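Search jobs Keyword or suburb Go

2018-10-19
Posted by Elaheh Yazdani

Casual office and stock helper, Prestness

We need someone 2 days a week at the Prestness shop, start as soon as you can. Second-hand computers, office furniture, a bit of everything really. Chaimae is off to uni full time and we're already behind.

Mostly it's desk work. Answering the phone, booking pick-ups, chasing invoices, keeping the stock list up to date. The list has 2000 lines in it and was last tidied in September so be warned. Some lifting, monitors and boxes of cables, nothing you can't use the trolley for.

What you'd be doing
- phones and the shared inbox, mornings mainly
- typing up job sheets (Melahat's handwriting, you'll get used to it)
- labelling and shelving what comes in from the Fistthorpe depot
- banking run, Fridays
- making sure the kitchen doesn't run out of milk

What we're after
- good phone manner, happy to ring people back
- can use a spreadsheet without breaking it. Formulas a bonus
- drivers licence, manual preferred, the van is old
- reliable. Please. We've had three no-shows this year
- no computer repair experience needed, the bench does that side

Would suit a student or a parent wanting school hours. Hours are 9.15 to 2.45, could stretch a bit over the holidays. Colour-coded roster goes up on the wall a fortnight ahead, swaps are fine if you organise them yourself.

Pay is $110 a shift plus super, paid fortnightly. Parking out the back. 20 per cent off anything in the shop after your first month, family included.

Stock you'll be writing up

Mostly desktops, drives and office chairs. Each one needs a line in the list: what it is, where it came from, which shelf. If you don't know what a part is called, ask Định, he'd rather be asked than fix the label later. A drive carrier in its bay gets listed with the case it's in, not on it's own.

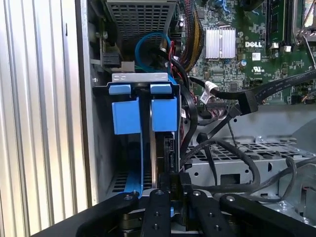
How to apply

Short email to Dalia Hamdy at the front office, or drop a resume in at the counter before 3. One page is plenty. Tell us which days you can't do and put a phone number for a referee, someone you've worked for, not a mate. Interviews will be quick, probly 20 minutes over a cuppa. We'll ring everyone either way.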